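**Session 5: Centring before the grasp**

Reading for this session: the Nistudeo manual, section on visual servoing. Bring your working copy of the detector from last time.

Up to now the arm has moved to a pose and closed. From this session the wrist camera corrects the pose first. The loop has three steps: find the part, work out the offset from the midline of the jaw, and send a small sideways move. Repeat until the offset is under your threshold, then close.

Use the bore as your target point. It is dark, round and easy to segment. The outline of the teeth is a useful check, but shadows on the upper flanks tend to pull a fitted circle off centre.
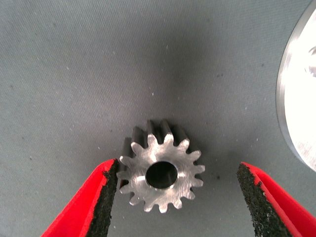
Janka Holub asked last year why we don't just close the fingers and let the part slide to the middle. You can, and on a smooth surface it often works. On cloth the part may tip or drag, and your pose estimate is then wrong for the next step.

Correct for viewing angle before you trust the offset. When a gear is tilted, the bore does not sit at the centre of the visible face. Bright metal nearby is another source of error: a shiny disc can saturate the sensor and win a naive brightness threshold. Mask the area outside the jaw first.

Settings for the lab:

- loop timeout: 300 ms
- maximum corrections: 5
- log every offset, including rejected ones

If the loop has not settled after 5 corrections, back off and look again – do not raise the gain. Gudrun Engebretsen has the calibration files for the Vik cell in room 101.

Hand in your log and a short note on one failed grasp.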